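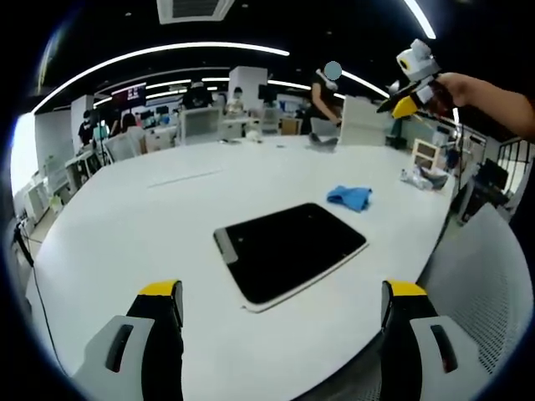

Six in the morning and Janelle Lumanlan is already on her second coffee, third argument. The argument is about rice. Specifically, whether a lunch place in an office district can charge more for garlic rice than plain. Her father says no. Her father has said no for 20 years.

"He thinks it's stealing," she says. Shrugs. Keeps chopping.

Villanueva opens at 11 and by noon the line is out past the dry cleaner. Adobo, sinigang when it rains, a pork belly that sells out first. Ten stools. No reservations, no delivery apps, no music. Edgardo Lumanlan took over the lease from a sandwich shop and never changed the counter, so you still eat under a rail meant for hanging salami.

The regulars are loyal and a bit bossy. Leonora Espiritu works upstairs in billing and has had the same lunch since she started: 2 eggs, longganisa, extra vinegar. Hendrik Xaba came in for directions once. Now he's there most days and has opinions on the soup. (More tamarind. Always more tamarind.)

But lunch is changing. Half the offices are empty by midweek and the ones that aren't have caterers. The noodle bar on the corner went in October, then the bagel place. Edgardo's answer was to open earlier. Janelle's was to open later, for dinner, 5 nights, small menu, beer. They tried his way first. Breakfast lost money for about a month and then, quietly, stopped losing it.

So now both. Bienvenido Aquino, who cooked on ships before this, has the evening stove and a free hand, more or less. His kare-kare takes all afternoon. The peanut sauce is darker than you expcet, a little bitter at the end, and he won't say what's in it. Oxtail if he can get it, beef shank if the price is silly. Shrimp paste on the side, and you should use all of it.

Dinner seats 30 if people share the bench outside. Go early. Bring cash, the card reader has moods.

The rice, by the way. Garlic and plain, same price. Janelle is still working on him.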